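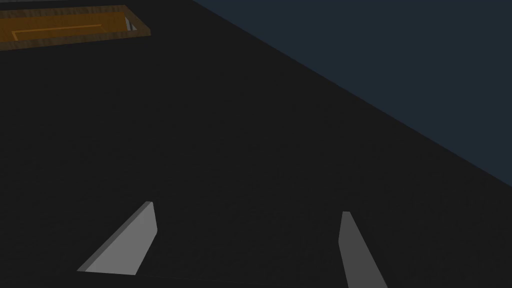 ## Voices first: how Plaltari got its sound

**Open (2 min, lights still up)**

- Say hi, thank the Kametti festival crew, get the clicker working before talking
- Play the owl clip cold. No setup! Let them laugh
- Then: every line you just heard was recorded before a single shot was animated

**Why we record first**

- The actor's timing drives the face. A breath in a weird spot gives the animator something to play with, and I love those breaths
- We kept a stumble in the market scene because the lighthouse keeper sounded so much more tired with it in
- Mention that Cononitz (our last feature) did this the other way around for the songs — mouth shapes first, singers matching later. It was hard on everybody and you can hear it in the second chorus
- Don't get stuck on Cononitz. Move on

**Casting the villain**

- We listened to 800 auditions. Yes, all the way through
- Most people went big and growly. The one we picked was nearly whispering, and the whole room leaned in toward the speakers
- Play whisper take, then growly take. Same line: "You left the gate open."
- Ask for a show of hands — which one would you run from?

**The crowd scenes**

- The harbor crowd has 2,000 characters and 30 voices
- Everybody recorded in the stairwell at Degefa, our studio building, for that big hollow echo
- Funny bit: one person plays both sides of the fish argument. See if anyone catches it (play twice if there's time)
- Footsteps are kitchen gloves full of rice. Bring the gloves!!

**If you want to try this at home**

- Record a friend telling a story they've told a hundred times. Don't hand them a script
- Phone under a blanket is fine, really
- Draw to the sound, loosest sketches you can stand, then listen again with your eyes closed
- Leave the pauses in for at least the first pass

**Q&A**

- Likely: "Do actors record together?" When we can, yes. The two sisters always did and they step on each other's lines beautifully
- Likely: sequel? Can't say anything until October, smile and take the next one
- Repeat each question into the mic
- End on the bloopers reel, sound UP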